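11월, 오전. 새 작업실 배치 점검 계속.

어제 메모에 "대체로 쓸 만함"이라고 적어 놨던데 내가 왜 그렇게 썼는지 모르겠다. 아마 집에 가고 싶었던 모양이다. 그 줄은 지우지 않고 남겨 두되, 아래 내용으로 대신한다.

## 조명

Varnar 쪽 제안서에는 천장 형광등만으로 작업대 위가 고르게 밝다고 되어 있다. 고르게, 라는 말이 어디서 나왔는지부터 의심스럽다. 천장등 바로 밑은 밝다. 벽돌 벽 쪽으로 가면 어두워진다. 조도계를 들고 왔다 갔다 해 보니 작업대 가운데와 벽 쪽 모서리 차이가 100럭스 넘게 났다. 제안서의 그림은 벽이 흰색이라고 가정하고 그린 것 같은데 우리 벽은 붉은 벽돌이다. 군데군데 더 어두운 벽돌이 들어가면서 박혀 있어서 보기에는 좋다. 빛을 돌려주는 데는 별로 도움이 안 된다.

- 조도계는 교정 날짜가 지난 것임. 절대값은 믿지 말고 차이만 볼 것.
- 창 쪽 블라인드를 내리고 쟀는데 틈이 있었다. 그래서 이 숫자도 아주 깨끗하지는 않다.
- 측정은 상판 높이에서 했고, 손을 올려놓은 상태로도 한 번씩 봤다. 앉은 사람 그림자가 생각보다 컸다. 이건 제안서에 아예 없는 항목.

Pádraig Cullinane은 스탠드 하나 놓으면 끝나는 문제라고 한다. 그럴 수도 있다. 그런데 스탠드를 놓으면 멀티탭 자리가 하나 더 나가고, 그 얘기는 아래 전원 항목으로 이어진다. 이 방에서는 뭘 하나 해결하면 꼭 옆에서 하나가 튀어나온다.

## 작업대

노란 기가 도는 연두색 상판. 색은 Cullinane이 골랐다. 작은 부품이 잘 보인다는 이유였는데, 검은 나사와 회색 와셔는 잘 보인다. 황동 스페이서는 안 보인다. 오늘 아침에 하나를 떨어뜨린 줄 알고 바닥을 한참 뒤졌는데 상판 위에 그대로 있었다. 색 탓인지 내 눈 탓인지는 판단 보류. 다른 사람이 같은 일을 당하면 이 아래에 적어 줄 것.

Fernandes 견적서에는 상판이 "내화학성"이라고만 쓰여 있고 무엇에 대해 그렇다는 말이 없다. 이런 단어는 아무것도 약속하지 않는다. 남는 상판 조각을 받아서 이소프로필알코올과 플럭스 제거제를 떨어뜨려 봤다. 20분 뒤에 닦았다. 알코올 쪽은 흔적 없음. 플럭스 제거제 쪽은 광이 조금 죽은 것 같기도 하고 아닌 것 같기도 하다. 빛을 비스듬히 비추면 보이고 정면에서는 안 보인다. 시료가 한 조각뿐이라 결론을 낼 생각은 없다. 대조 면을 따로 남겨 두지 않은 것은 내 실수고, 다음번에는 테이프로 반을 가리고 할 것.

흔들림: 모서리를 손으로 누르면 반대쪽이 살짝 뜬다. 다리 조절 나사를 돌려서 맞췄더니 이번에는 다른 모서리가 뜬다. 바닥이 평평하지 않은 건지 틀이 뒤틀린 건지 알려면 작업대를 옮겨서 다시 봐야 한다. Cullinane은 바닥이라고 확신하고 있고, 근거를 물으니 "오래된 건물이니까"라고 했다. 근거로 인정하지 않음. 수평계를 빌려 올 때까지 열어 둔다.

## 전원

지금은 흰 멀티탭을 상판 위에 그냥 올려놓고 쓴다. 임시라고들 하는데 전 작업실에서도 임시였던 멀티탭이 이사 나올 때까지 그 자리에 있었다. 상판 위에 두면 꽂기는 편하다. 인정한다. 문제는,

1. 작업할 자리를 먹는다. 하필 제일 밝은 쪽이다.
2. 액체를 쓰는 작업과 같은 면에 있다. 위에서 약품을 떨어뜨려 본 사람이 할 말은 아닐지 모르지만 그건 떼어 낸 조각에다 했다.

Dedirmont의 상판 밑 고정용 브래킷을 쓰자는 의견이 있다. 카탈로그 도면에는 멀티탭 폭이 나와 있지 않고 "대부분의 제품에 호환"이라고 되어 있다. 우리가 쓰는 것이 그 대부분에 들어가는지는 사 보기 전에는 모른다는 뜻이다. 두 개만 주문해서 달아 보고, 안 맞으면 반품하는 것으로 정했다. 반품 조건은 내가 확인하기로 했고 아직 안 했다.

덧붙여, 부하 계산을 누가 했는지 기록이 없다. 열풍기와 인두를 같은 멀티탭에서 동시에 쓰지 말 것. 이건 의견이 아니라 규칙으로 적는다.

## 의자

검은 메시 등받이에 높은 머리받침이 달린 것. 사무용으로는 나쁘지 않다. 작업대용으로 맞는지는 모르겠다. 머리받침은 뒤로 기댈 때 쓰는 물건이고 납땜할 때는 앞으로 숙인다. 메시도 통풍이 좋다는데 11월의 이 방에서 통풍은 내가 원하는 성질이 아니다.

팔걸이가 더 신경 쓰인다. 높이를 올려 두면 상판 앞 모서리에 닿아서 몸이 작업대까지 못 들어간다. 내리면 들어가는데 그러면 팔이 뜬다. Cullinane은 제일 낮게 내려놓고 잘 쓰고 있다고 하는데 그 사람은 나보다 키가 한참 크다. 같은 의자에서 같은 결론이 나올 리가 없다. 키가 작은 사람이 반나절 앉아 보고 적어 주면 좋겠음. 주문을 더 넣는 것은 그 뒤에.

## 소리

천장이 골이 진 흰 판에다 흰 철골 보가 휘어져 지나가는 구조라, 처음 들어온 사람은 다들 멋있다고 한다. 멋있는 것과 울리는 것은 따로 적자. 벽도 벽돌이라 딱딱하다. 드라이버를 상판에 내려놓는 소리가 저쪽 끝에서도 들린다. 통화하는 사람이 있으면 작업하는 사람이 내용을 다 알게 된다.

Cilden에서 흡음 패널 설명 자료를 받았다. 설치 전후 비교 그래프가 있는데 세로축에 단위가 없다. 전화해서 물었더니 담당자가 확인해 보겠다고 했고 연락은 아직이다. 단위 없는 그래프를 보고 패널을 살 수는 없다. 우선 접힌 담요를 벽에 걸어 놓고 차이가 느껴지는지부터 볼 것. 느껴지지 않으면 패널도 별 기대 안 함. 담요와 패널이 같은 물건이 아니라는 Cullinane의 지적은 맞지만, 방향이라도 알 수 있다면 공짜로 알고 싶다.

## 벽 쪽 보관

종이 상자가 벽돌 벽 밑에 쌓여 있다. 선반이 들어오면 정리한다는 계획인데 선반 도면에 벽 고정 방법이 비어 있다. 이 벽에 앵커를 박아도 되는지 건물 쪽에 문의해야 하고, 줄눈에 박을지 벽돌에 박을지도 정해야 한다. 들어간 벽돌 무늬 때문에 면이 고르지 않아서 선반 뒤판이 뜰 가능성이 있다. 도면 그린 사람이 벽을 만져 보기는 했는지.

상자 겉에 쓰인 품목과 안에 든 것이 일치하는지도 믿지 않는다. 이사 때 빈 상자를 아무거나 집어 썼다. 두 상자를 열어 봤고 둘 다 틀렸다. "케이블"이라고 쓴 데서 사포가 나왔고, "사포"라고 쓴 데서는 서류가 나왔다. 케이블은 못 찾음. 선반을 기다릴 것 없이 내용물을 확인하고 새 라벨부터 붙이는 게 순서라고 본다. 벽을 따라 줄지어 놓은 흰 것들도 같은 날에 처리. 통로 쪽으로 나오지 않게 벽에 바짝.

## 배치안에 대해

Cullinane의 배치안은 작업대를 벽 쪽으로 더 당기고 가운데를 비우자는 것이다. 가운데가 넓어지면 이동이 편하다고 한다. 편해지기는 할 텐데, 그러면 작업 면이 전부 어두운 쪽으로 가고 상자 더미와 의자가 부딪친다. 조도 숫자를 보여 줬더니 교정 안 된 기계라고 했다. 그건 내가 먼저 말한 것이다.

합의한 데까지만:

- [ ] 작업대는 지금 자리에 둔다. 수평 확인 전에는 옮기지 않음
- [ ] 멀티탭 브래킷 시험 주문, 반품 조건 확인 (나)
- [ ] 황동 부품용으로 어두운 색 매트 하나 (Cullinane)
- [ ] 상자 내용물 확인, 케이블 찾기
- [ ] 플럭스 제거제 시험 다시, 반은 가리고
- [ ] 조도계 교정된 것 빌리기. 해 진 뒤에 다시 잴 것

Cullinane이 이 항목 밑에 연필로 "전반적으로 긍정적"이라고 써 놨다. 무엇이 전반적이라는 것인지 모르겠다. 의자 팔걸이는 아직 그대로다.
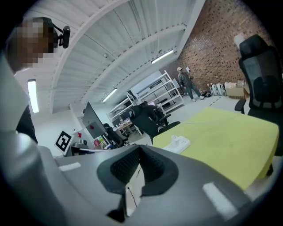 작업대에서 벽돌 벽 쪽. 멀티탭은 여전히 상판 위, 상자는 벽 밑.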